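Section 4: Booking a viewing and paying your holding deposit

I moved into Kindham in August, so all of this comes from having done it (twice, because I got step 3 wrong the first time!). You'll need the Cerent residents' app on your phone and your buyer number from the Stetholm sales office.

1. Open Cerent and tap Homes, then pick Kindham. There are 61 flats listed, and the ones already spoken for show in grey.

2. Tap the flat you like and choose Book a viewing. Saturday slots go quickly – I'd try for a weekday evening if you can.

3. Type in your buyer number without the dashes. I put them in and the app just sat there.

4. After the viewing, go back to the same flat and tap Hold. The deposit is 1,000 for a one-bedroom and 2,000 for anything bigger.

5. Wait for the receipt from Kodikara, the solicitors, and save it somewhere safe. You'll be asked for it again in Section 6.

Note: the hold lasts 47 days. You can extend it once, from the same screen, but the button disappears on the last day.

Caution: please don't pay by bank transfer unless you've rung the sales office first and had the account number read out to you. It's a faff, but I'd do it again.

If you change your mind, tap Release and ring them as well. My first hold stayed on the system until I did.
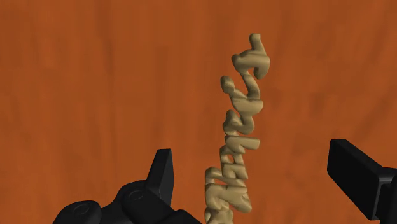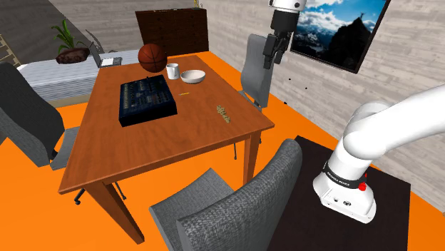 Fig. 4: wooden surface with a tan sculpted piece (first picture); table with mug, bowl and basketball (second picture).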